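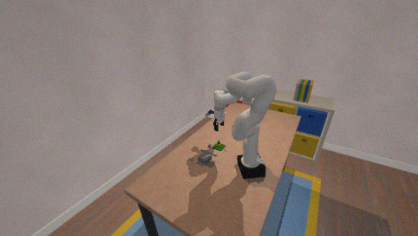

Week 4 handout: comparing two grippers in simulation

Before we get into the numbers, a word on what a fair comparison means, as it trips up nearly every group (it tripped me up too, years ago!). You change one thing and leave the rest alone. The arm stays bolted where it is, and the little green piece and the gray one beside it go back to the same spots near the middle of the table before every trial. Same lighting as well, please – those broad shadows on the tabletop can matter quite a bit if your controller works from the camera.

You will run the Meesuk two-finger gripper first and the Sengate second, 100 trials each. Allow 15 seconds per attempt, and if the fingers have not closed by then, call it a miss and move on. Start every attempt with the fingers open and pointing straight down.

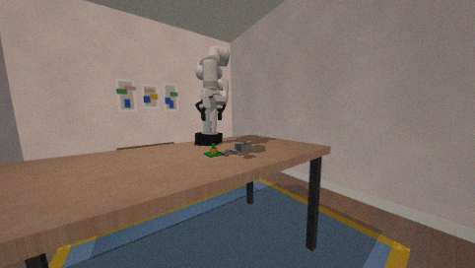

Please save the log after each batch, even if you are sure you will remember to do it later. The Premovine controller keeps only the last 600 lines, and one long batch can push the early trials right out.

For the write-up, 2 pages is plenty. I would love to hear where the grippers failed and what you think went wrong, so tell me about the odd ones – a slipped edge, a finger landing on top of the part. Upload everything to the Plotavura folder before the April lab.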